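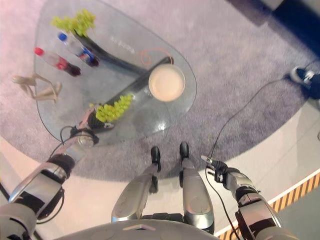 我对玻璃茶几一直有意见。

最早的意见来自我外婆家，那张茶几四角是尖的，我小时候在上面磕过两回，眉毛里到现在还有一小截不长毛的地方。后来的意见来自租房，房东留下一张双层玻璃的，下层永远有灰，伸手进去擦，擦完从上面往下看，还是一道一道的。所以去年冬天家里说要换茶几，我第一句话就是：什么都行，别要玻璃的。

结果现在客厅里摆的就是玻璃的。

经过不复杂。我在家里属于意见多、表决权少的那种人。店里的牌子写着Paiva，水滴形台面，透明玻璃，下面的支架是深色的，斜着撑上去。店员说这个形状“没有攻击性”，我问什么叫没有攻击性，她说就是没有角。我说圆的也没有角，她说圆的太普通。这个对话到这里就没法继续了。

价钱我不写，写了又要有人在评论里教我哪里买更便宜。

用了几个月，我想把它到底好不好用这件事认真说一下，因为我下单之前搜到的文章全是一个口气：“通透”“显大”“让空间呼吸”。有一篇底下237条评论，我一条条翻完了，大部分在问链接，剩下的在说已下单。用过半年以后回来说一句的，我一条也没找到。

先说“显大”。

这个说法的道理是，玻璃看得穿，地面不被挡住，屋子就显得宽。道理我承认。可是它有个前提，台面上得没有东西。我家台面上什么时候没有东西？买回来的头一天晚上，大概有两个小时。之后就是葡萄、水瓶、杯子、一截不知道从哪儿拆下来的橙色绳子，还有那个木头小人。木茶几上放一堆东西，看着是一张放了东西的茶几；玻璃茶几上放一堆东西，看着像这些东西自己浮在地毯上面，每一样都特别显眼。我觉得屋子没有变大，倒是杂物变多了。

再说看得穿这件事。看得穿，也就看得见支架。白天还好，傍晚光从侧面进来，那根斜杆的影子落在地毯上，和杆子本身叠在一起，我总以为桌子底下掉了什么，弯腰去捡过不止一次。家里别人都没有这个问题，说是我眼神不好。可能吧。

地毯是另一笔账。

圆的，淡紫里带点灰，牌子叫Brelano，和茶几一起选的。店里那套说法是“圆配水滴，软配硬”，听着像做菜。颜色我原本很怀疑，淡紫灰，我的经验里凡是名字要用三个字来说的颜色，回家一铺都会变成第四种颜色。铺开以后倒还可以，这一点我认。上面有细细的杂点，掉点饼干渣不太看得出来。问题在于，看不出来也就没人去吸。我有一次趴下去找遥控器，脸离地毯近了，才知道那些杂点有一部分不是它自己的。

另外它太大。客厅的地偏粉白，本来是我挺喜欢的颜色，现在被盖掉一大片，只在边上露出一圈弧形。我提过能不能换个小的，得到的答复是小的就“压不住”。压住什么，没有说。

葡萄要单独讲一段。

有段时间流行一种说法，说客厅茶几上要摆水果，随手吃，人就会少吃零食。我看到的那个版本来自一个叫Greleretti的生活方式栏目，说坚持30天就能养成习惯。我不信这种带天数的话，但家里有人信，于是葡萄就上了茶几。没有盘子，直接放，理由是盘子会挡住玻璃，那就白买透明的了。我说葡萄直接放玻璃上会留印，对方说擦一下就好。谁擦，也没有说。

还有，一串不够，要两串，一头一串，这样坐哪边都够得着。我观察下来，两串葡萄的消耗速度并不比一串快，只是蔫的时候是两串一起蔫。零食也没少吃，薯片袋子改放在沙发扶手后面了，我知道，我没说。

买回来的绿葡萄，标签上写的是无籽。这个也值得怀疑，不过我吃到现在确实没吃到过籽，这一条先放过它。

水瓶的问题比葡萄麻烦。

家里喝瓶装水，两种，一种蓝盖子，一种红盖子。本来是为了分清谁的，蓝的归一个人，红的归另一个人。听起来很合理对不对？坚持了不到一个礼拜。现在的情况是谁渴了拿谁的，盖子颜色成了纯粹的装饰。我还试过在瓶子上贴标签纸，写名字，第二天标签纸贴在了电视遥控器上。

更让我想不通的是瓶子为什么总要躺着放。我问过，回答是站着会被碰倒，先放倒就不会倒了。这个逻辑我想了很久，居然没找到漏洞。可是圆瓶子躺在玻璃上会滚，一滚就有声音，夜里听着尤其清楚。我建议过买那种带凹槽的托盘，Clurkon出过一款，宣传页上写能减少“100%的滚动”。看到100%我就把页面关了，一个托盘而已，话不用说得这么满。

杯子我没有意见。米色的圆杯子，里面是奶油色，放在哪儿都不难看，是整张桌子上我唯一主动买的东西，所以我可能不太客观。唯一的毛病是玻璃台面放杯子有声音，“嗒”的一下，早上六点听着像有人在敲门。杯垫买过，软木的，用了几次以后都被拿去垫花盆了。

玻璃上还印着一行浅灰色的小字。买的时候我以为是贴膜，回家要撕，抠了半天抠不动，才明白是印上去的。字很淡，写的什么我也懒得认，擦桌子擦到那里总会多擦两下，以为是脏。几个月了，还是每次都多擦两下。

最后说木头小人。

就是画画的人用来摆姿势的那种，关节能动。家里没有人画画。买它是因为某一阵子大家都说书架上要有一点“人的尺度”，摆一个小人，照片拍出来就有故事。它在书架上站了三天，倒了四次，后来就搬到了茶几上，再后来就一直躺着，手脚摊开，在桌子最边上。我每次路过都觉得它快要掉下去了，把它往里推一推，过一会儿又在边上。我怀疑是有人用完桌子顺手一拨，但没有证据。

有天我决定做个收拾的试验。网上讲收纳的都爱说“清零”，就是每天晚上睡觉前把台面全部拿空，据说第二天心情会不一样。我照做了。葡萄进冰箱，水瓶进厨房，杯子洗掉，橙色绳子我拿在手里转了一圈，不知道该放哪个抽屉，放进了一个装电池的盒子。小人回书架。玻璃用干布擦了一遍，又用湿布擦了一遍，再用干布擦掉湿布留下的印子。

第二天早上心情没有什么不一样，倒是看见了很多平时看不见的手指印，全在边缘那一圈，因为家里每个人站起来都要撑一下桌子。到中午，葡萄回来了一串。到傍晚，另一串也回来了。绳子是第三天回来的，有人找电池，顺手把它拿了出来，又顺手放在了杯子旁边，打着个松松的圈。

我后来没再清零。现在的办法是，每隔几天把东西挪到一头，擦另一头，再挪回来，擦这一头。收纳博主大概看不上，但是省事，而且东西都还在大家知道的地方。找不到绳子的时候，起码知道它在桌上。

有人会问那你到底推不推荐。Paiva这张，形状确实不磕腿，这个我得说句公道话，几个月了膝盖没有青过。别的那些话，通透也好，呼吸也好，我建议在自己家里放上两串葡萄和两瓶水再去体会。地毯要买的话买小一号，店里会说压不住，随他们说。

下个月打算看看沙发。店里的小册子已经拿回来了，封面上写着“云感”，我还没翻开。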